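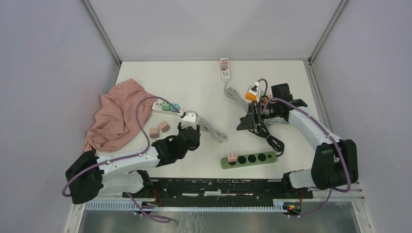

When will the new members' handbook reach my branch?
Boxes go out in the first half of December, one to each branch, and your branch secretary will have your copy at the next meeting after that.

I've been putting the handbook together since the spring, and I'm so pleased to say it has finally gone to print! Kedier are doing it for us again (they did the anniversary booklet, which plenty of you still seem to have on the shelf by the phone), and we've ordered 3,000 copies. That covers every household on the books with a decent pile left over for new joiners, so please do take a few spares along to your open evenings and press them on people.

The last handbook was eight years old and it showed. Half the phone numbers went nowhere, two of the branches in it had merged, and the page on booking the association's marquee described a marquee we no longer own. I kept a copy in the kitchen and scribbled corrections on it as you sent them in, until there was more biro than print, and that scruffy old thing is what the new one grew out of.

So, what have you got to look forward to? The branch pages come first, and each one now gives the meeting place, the usual start time, whether there's parking and whether there's a step at the door. Hatton branch sent in such a good little hand-drawn map that I asked the others for one too, and nearly all of them obliged. After that come the rules, in the wording agreed at the summer meeting, and then the bit I think most of you will really use: how to claim travel costs, how to borrow the display boards, how to put forward a name for a long-service award. There's a short history at the back as well, with a list of past presidents. I've checked the spellings as hard as I can, but if your grandad has lost an "e", please write and tell me and I'll put it right in the next printing.

The whole thing runs to 211 pages, which is longer than I promised (sorry!), though the pages are small and it still fits in a coat pocket. It's ring-bound this time. Lots of you asked for that so it would lie flat on the table during meetings, and after years of holding the old one open with my elbow I was very happy to agree.

Members' own addresses are staying out of it. We talked this over at Pichon Hall and the feeling in the room was clear, so personal details will stay on Zisora, where you can see and change your own entry whenever you like. If you've never logged in, your branch secretary can set you up with a password. The handbook only lists the contact details for branch officers, and every one of them has said they're happy to be in it.

A quick word to branch secretaries. Please look at your delivery address on Zisora before the end of November and change it if you've moved or if you'd like the box sent to your hall instead. The boxes are heavy! If yours is going to a hall, pop in the name of someone who can sign for it and a time of day when the door is likely to be open. We had one parcel go back to the depot twice last year and I would love not to repeat that.

Copies are free to members, one per household. Extra ones are £6 each, payable through your branch, and the money goes straight back into the printing fund. Large-print copies are free too, but they're made to order, so let your secretary know if you'd like one and allow a bit longer for it to arrive.

I'll be bringing a few early copies to the winter social for anyone who wants a nose through before theirs turns up. Come and find me by the tea urn.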